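Workshop notebook, February
Entry by the finish bench, begun 3 p.m.

Spent most of today on the bathroom at the Ibarra apartment, and I want to get this down while my knees still remember it. For anyone picking up the notebook cold: this is the long marble vanity, the one with the front edge that swells out around the basin and then runs thin toward the right. We are deciding what to clean, what to seal and what to leave well alone before the place is handed back. I had meant to give it an hour and it took the whole morning and then some, as marble generally does.

First, the stone itself. I was rather taken with it! It's a beige and tan piece with brown veining and some gray and cream moving through it, and the veining hides a great deal, good and bad. You can look straight at a dull patch and take it for part of the pattern. The only way I know to find them is to get your cheek nearly down on the counter and look along it toward the light, and then run your fingertips over whatever you think you saw. I did this from left to right, and found two dull spots to the left of the basin, near where the soap lives, and one long faint one along the front rim. I think all of them are etching from something acidic, because they don't feel raised and they didn't shift with plain water and a soft cloth.

I tried the Wisik stone cleaner on the smallest spot, mixed weak, 3 capfuls to the bucket. It took off a film I hadn't known was there (the cloth came up gray) but the dullness underneath stayed put. So that's polishing powder, and I'd like a second pair of eyes before anyone starts rubbing. Please don't use the Clurnard descaler anywhere on this counter, even though it's the obvious thing for the faucet. It will do lovely things to the chrome and awful things to whatever it drips on. If the faucet needs it, wrap a damp cloth around the base first, put the descaler on a rag and keep the bottle on the floor.

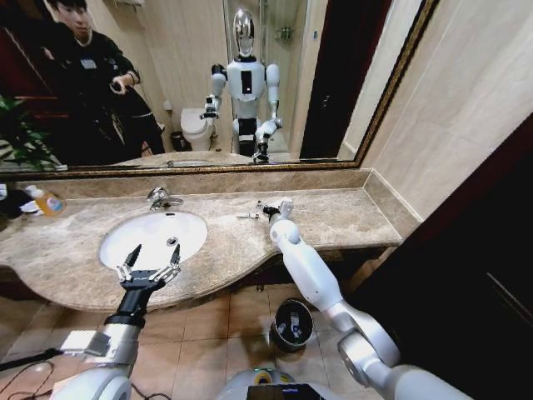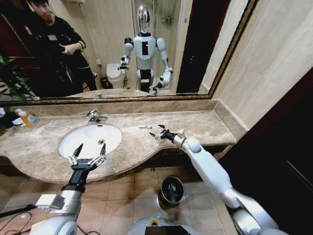
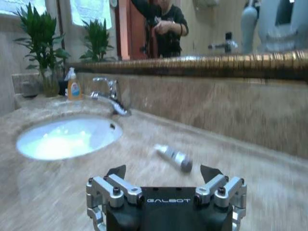
The joint between the backsplash and the counter took me longest. I went along it with the wooden pick and most of it is sound, but there's a stretch behind the faucet where the old bead has let go of the stone and you can get the tip of the pick in underneath. That's where splashes collect, so I'd cut that whole length out and run it fresh. A patch always shows, and I'd only end up coming back to it. We have one tube of the Rident sealant left in the almond color. I held a dried smear of it against the marble and it's a touch yellow next to the cream parts and perfect next to the tan, so take your pick. I'd still use it.

The basin I have nothing to complain about. It's set in from underneath, white, oval, and the seam where it meets the stone is tidy the whole way round. I went around it twice with a damp finger looking for grit or a gap and found neither. The faucet is the single-lever kind and the lever moves nicely. There's a faint chalkiness at the very tip of the spout, which I'll do by hand with the rag as above.

The mirror needs a gentle word. The ornamental edging is thin and it has a lot of little hollows in it, and they hold dust like you wouldn't believe. Dry brush only, the soft one with the blue tape on the handle. Spray the cloth for the glass and never the glass itself, or it runs down into the edging and sits there. I've seen gilt lift that way on another job and it was a miserable afternoon putting it right.

Small things belonging to the room: soap bottle and plant stay at the left end when we're finished, please, as the household is used to reaching for them there. Lift the bottle when you wipe, because it leaves a ring. The bamboo's water could be changed while you're at it, it's no trouble and it's a pleasant plant. The little trash can wants emptying before we start cutting out the old bead, and then it can be used for the trimmings.

The sealer allows 200 ml for a counter of this sort and I've set that aside in the jar marked 302, on the second shelf, next to the pads. Two thin coats, and wipe the extra off before it turns tacky.

Still to do: polishing powder, new blade for the scraper, and ask whether the window can be left open overnight while the sealant cures.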